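Home Nails Skin Hair Tips Archive Contact

Keeping nail polish usable for longer

Most bottles get thrown out before they need to be. I have 96 of them on a shelf in the hall closet, and the oldest still goes on fine. What follows is mostly routine.

Wipe the neck of the bottle before you close it. Polish that dries on the threads keeps the cap from seating, and air gets in through the gap. Put a little remover on a folded paper towel and turn the bottle against it. Don't let any drip inside.

If a cap is already stuck, hold it upside down under warm running water for 30 seconds, dry it, and twist with a rubber band wrapped around it. Pliers crack the cap more often than they open it.

Store bottles upright, away from windows and out of the bathroom. Reds and neons fade first in daylight. The fridge isn't needed, and cold polish drags.

Thick polish needs thinner, two drops at a time. Roll the bottle between your palms, wait a few minutes, and test it on a scrap of paper before adding more. Remover will loosen it too, but it breaks the formula down and the next coat chips by the following day. Janelle Javier uses the thinner from Prulent, and I use whatever the supply store in Vutthorpe has in stock. I can't tell them apart. 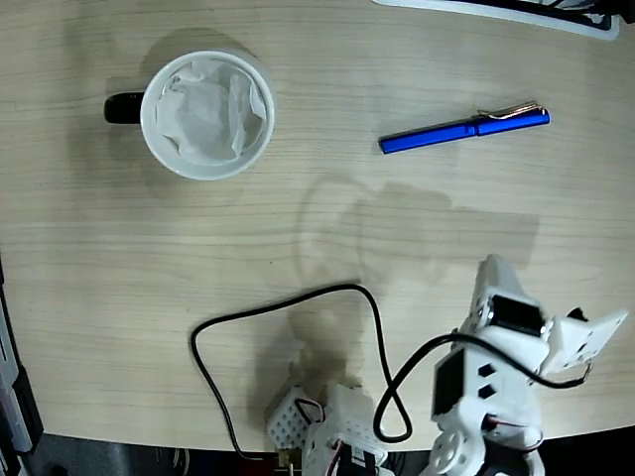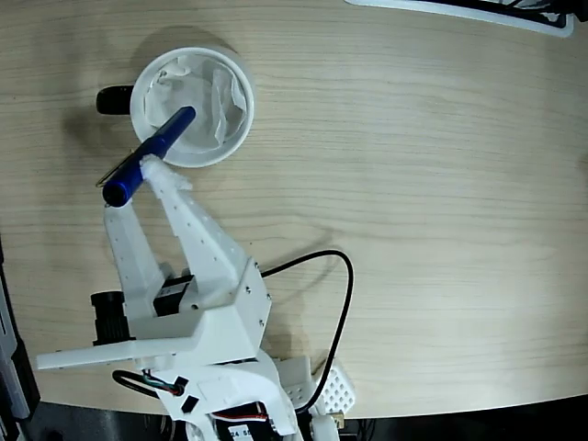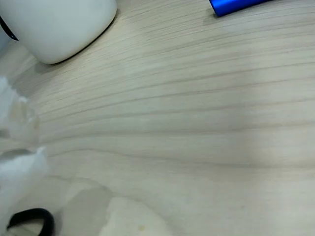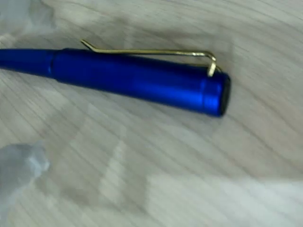 Shades of blue and white at the table.

Label the bottles. Many shades look the same from above, so I paint a dot of the color on a round sticker and put it on the cap. Write the month you opened it on the bottom – mine mostly say September, when I do my sorting. Gel colors go in a closed box, well away from the lamp.

Glitter settles. Turn the bottle over and leave it for an hour before you use it, then roll it. Shaking makes bubbles, and they show up in the second coat.

For brushes that have splayed, dip the bristles in remover, pinch them back into shape with a bit of foil, and leave them 21 minutes. Stray hairs can be trimmed with cuticle scissors. Cut them at the base or they'll scratch a line in the polish.

Clear top coat thickens faster than color. Buy the small size. Mansa Kyei pours half of hers into a clean empty bottle and keeps the rest closed, and that works as long as the second bottle is glass with a tight cap.

Throw a bottle out if it smells sour, if it stays stringy after more than one round of thinner, or if the color won't mix back in. Old polish goes to household hazardous waste with the paint cans. Don't pour it down the sink.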